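Gralis forum > Manipulation > Methods and results

Thread: grapes to plate, wrist cams vs head cam – early numbers

cledholm_bench
Posting this quick before I lose the notes. We've been running the grape task on the two-arm setup, teleop demos first, then a policy trained on them. Question was simple. Do the wrist cameras earn their keep, or is the head view enough? Bunch goes on the cutting mat, plate next to it, left hand picks up, puts down on plate. 70 demos so far. Same operator for all of them. 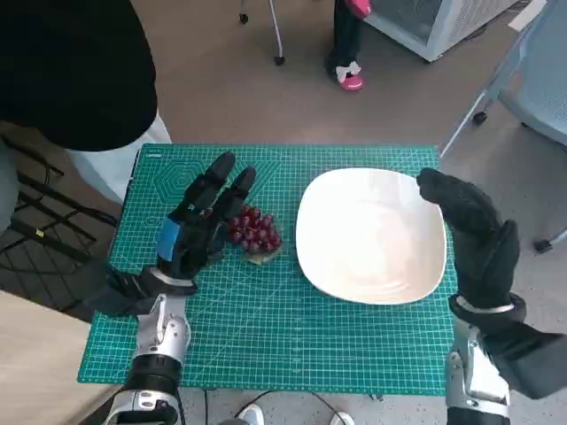 Head view. Grapes left, plate right, both hands up.

With head + both wrists: 57 percent of trials ended with the bunch on the plate and nothing squashed. Head only was way worse, mostly missed the stem end and shoved the bunch off the mat. Didn't finish the head only set so no number yet, sorry.

Laurinda M
How many trials is that 57 out of? If it's a handful I wouldn't read much into it. Also "nothing squashed" judged by who

cledholm_bench
Fair. 9 blocks, grapes swapped between blocks, same bunch inside a block. Squashed = juice on the mat, Heather checks after every try. I know the bunch gets softer as you go. Block order was shuffled, thats the best we could do in October with the lab half packed.

serrano_fan
70 demos is tiny. We needed 2000 before the wrist views did anything for us at all, before that the policy just latched onto whatever junk was in the background. What do your wrist cams even see between grasps? Mine get ceiling.

cledholm_bench
Yeah, lots of room. That's sort of my point though – the view changes a ton with small wrist moves, so the net has to learn arm pose from it whether it wants to or not. With the hand up you get lights, a monitor, the shelving, maybe a bit of bowl at the side.

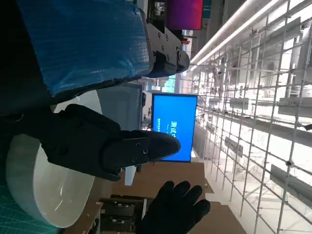 Carmela Arroyo: I don't buy the pose argument. You already feed joint angles. If the net wants pose it has pose. More likely the wrist view only helps in the last stretch before contact and is noise the rest of the time. Easy to test, blank the wrist streams until the hand is low and see if you lose anything.

cledholm_bench
OK that's a good test and cheap. Will run it. My bet is we lose a little but not much.

serrano_fan
Blanking will break it if you didn't blank in training. You have to retrain, otherwise you're measuring how it handles black frames

Carmela Arroyo
Obviously retrain.

serrano_fan
wasn't obvious from the post

Laurinda M
Can we see what the wrist view looks like with the grapes in it? Trying to work out if the thing can see the target at all from up there.

cledholm_bench
Sure. They do show up, just not where you'd want them.
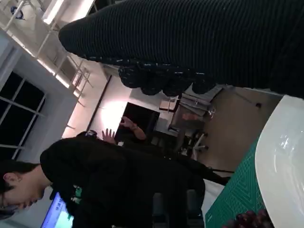 Wrist view, raw orientation. Grapes at the very bottom.

Laurinda M
Huh. So the hand itself eats most of the top and the target is a sliver. And you don't rotate the image before training?

cledholm_bench
No rotation. Tried it on an older task (the Fuscombe cup one), made no difference, so left it. Could be wrong for grapes.

Américo C
Random crops bothering anyone? If the target sits right at the border, a crop takes it out and you're training on a label with no evidence. I'd turn crops off for the wrists and keep them for the head. We got a real jump from that, same hands different task.

cledholm_bench
Hadn't thought about crops at all. They're on for every stream. Ugh.

One more frame, for the background thing serrano_fan brought up: 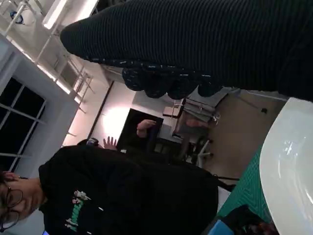

My worry with background is people more than furniture. Furniture stays put for a whole session, so the policy can lean on it and look great until somebody moves a chair. People don't stay put. Somebody in a black hoodie with green lettering takes up a huge chunk of that view and the mat only gets a strip, so if the same clothes turn up in most of the demos the net might be keying on the hoodie. Cinzia wants to mask everything above mat height. I'd rather have different people stand there in different colors and let it sort itself out. Costs more operator time, yes.

Carmela Arroyo
Mask is cleaner. Different people is a new dataset, then you can't compare with your 57.

Américo C
Disagree, masking needs the mat height in a camera that's swinging around. You'll get it wrong half the time and then you have mask edges as a feature. Go with people.

serrano_fan
do neither, get more demos

cledholm_bench
lol ok. Plan: crops off on wrists first, then Carmela's blanking test with a retrain, then finish head only so there's a propper baseline. Will post the per block table here when it's done.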